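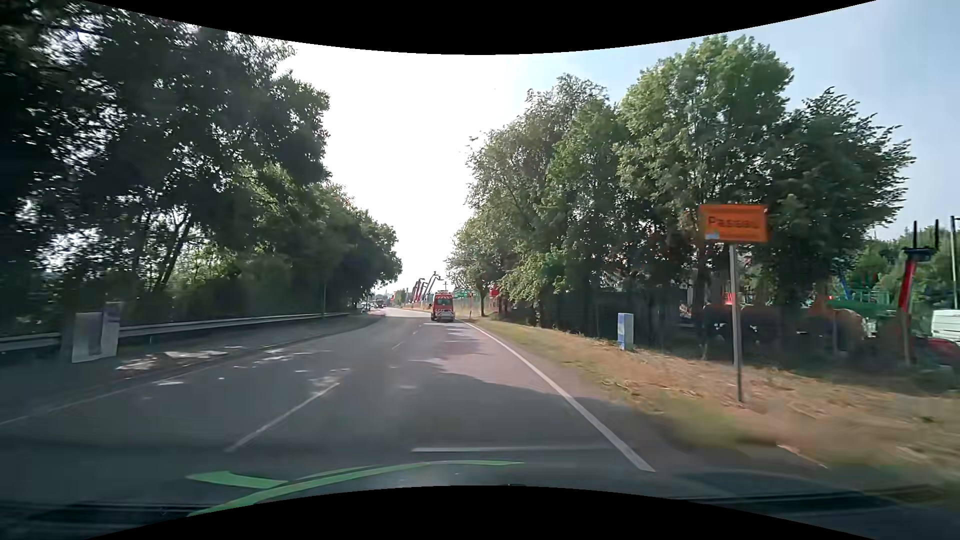 Entrée de Passau, véhicule rouge devant, panneau de ville à droite.

1/ Suite du fil sur la collecte Stoltia. Ce mois-ci : conduite en agglomération et en périphérie, caméra avant, pour l'apprentissage par imitation. On enregistre l'image, l'angle volant, l'accélérateur et le frein, le tout sur la même horloge.

2/ Les transitions ombre-soleil sont sous-représentées dans le premier lot. Sur ce genre de chaussée, l'ombre des arbres coupe les lignes blanches et le détecteur de bord décroche. On annote la ligne de rive même quand elle passe d'une zone à l'autre.

3/ Reflets du capot : on les garde. Le masque fixe essayé en juin supprimait aussi du marquage proche. Natália Polák a relancé l'entraînement sans masque – erreur latérale plus faible sur 83 séquences de test.

4/ Découpage : séquences de 16 secondes, sans recouvrement. Lot actuel : 317 séquences retenues après tri. Rejet si l'horloge volant dérive ou si l'exposition sature sur toute la largeur.

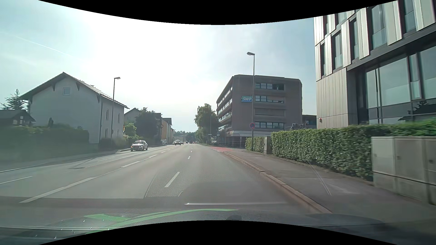 5/ Voies multiples et circulation en sens inverse

Cas plus utile pour la prédiction de trajectoire : plusieurs files de tirets, une voiture claire qui arrive en face, l'ombre d'un lampadaire en travers des voies de gauche. Le modèle Burkico confondait ce type d'ombre avec une ligne. Étiquette « ombre linéaire » ajoutée au schéma.

6/ Double annotation pour tout ce qui porte cette étiquette. Accord entre Matěj Zelenák et Marloes Bakker : environ 97 % sur les lignes continues, nettement moins sur les tirets lointains. Au-delà du troisième tiret, on n'annote plus.

7/ Reste à faire : pluie, nuit, chantiers. Prochain export mercredi, même format, avec un champ en plus pour la hauteur du soleil. Les scripts de conversion de l'ancien schéma sont dans le dépôt, branche Štěpánek.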